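Stuna — two-arm folding, final report
Demyd Dmytriv, robotics project course, group Verero

What we wanted to do

Get two arms to fold a small purple sheet without a person touching it. First a triangle, then a second fold on top if there was time. In January the plan said shirts. We dropped the shirts in week two, small flat pieces are hard enough and they fit on the table.

Set-up

Two arms side by side at the front edge, facing the wall. Left is blue, right is green, and everybody uses the colors now since "left" depends on who is talking and where they stand. Camera on each wrist plus one that sees the whole table. Laptop on the side table. The work area is the near tabletop only, the far one is parking for whatever isn't in use — spare pieces, scissors, the spray cans. We never got round to clearing it and after a while it was better to leave it alone so the background stayed the same between sessions. 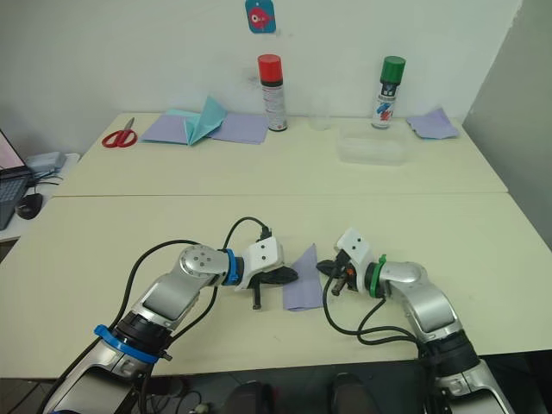 Calibration takes longer than the report template suggests. Both arms have to agree where the middle of the table is. Ours disagreed for most of the first month, the gap was small but a fold is small too. Fixed by re-zeroing blue every morning before anything else got switched on. Not elegant.

Collecting runs

We drove the arms by hand (leader arms, one per person at first, then one person doing both, which went better) and recorded everything. 444 runs in total. 342 kept. The rest were thrown out for the usual stuff: dropped piece, cable snagged, somebody stopped halfway, wrong task name typed in. Wrong task name was the dumbest one and cost us most of an afternoon.

Rules we settled on after the first bad batch:
— sheet starts on the near table, any angle
— no correcting by hand once recording starts
— grippers open and clear at the end
— if you're not sure whether it counts, it doesn't
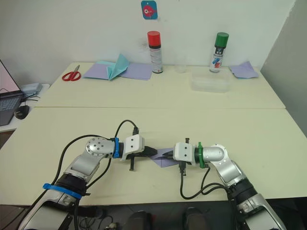 Page last changed: Jun 17, 2025

Training

Trained on the kept runs only. First model learned to hover. It would go to the right spot and then wait there, because half of us paused before closing the fingers and it copied the pause. Re-recorded the worst ones with no stopping. Second model was much more willing, a bit too willing, it pushed the piece across the table before grabbing it.

Grasping

Most of the work went in here and I should of said so in the plan. Edges lying flat on the table are nearly impossible to get under. What works is coming down with the fingers a little open, pressing, and closing so the material bunches up between the tips. Too much pressure and the tips scrape, too little and they close on air. We ended up going by the wrist view, the overhead one is no use for this part as the gripper hides the bit you care about.
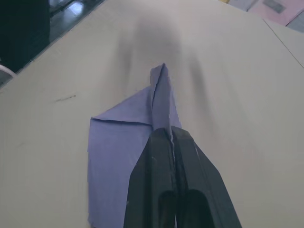
Fingertips wear down too. They pick up dust and scratches and then the grip changes, so runs from the last week don't quite match runs from the start. Aden suggested we swap the tips every so often. We had one spare set and were saving it. In hindsight use the spare set.

Testing

50 attempts with the final model, same table, same light, one person watching and writing down the result. A first fold counted if the corners ended up within a finger width. It got 3 in a row at best, then a miss, then mostly okay again. The full table of results is in the appendix. Second fold: tried it, not reliable, I wouldn't claim it. Nearly all misses were at the handover, where blue holds and green is suposed to come in from the other side. They come in at slightly diffrent heights and the piece turns under them.

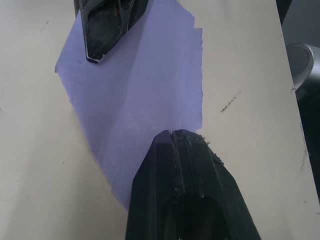 Pieces with ragged edges were worse than clean ones. Our guess is the model looks for a straight edge to line up with and a torn one gives it nothing. We didn't test that properly, it's a guess.

What's left

Try a softer surface under the sheet. Tape the cables down along the arm instead of letting them loop. More runs that start with a badly placed piece, we have far too few. Whoever picks this up next term: the recordings are on the lab drive under stuna_final, ignore stuna_final2, that one is broken. Calibration notes are in the same folder. Read those before you power up blue.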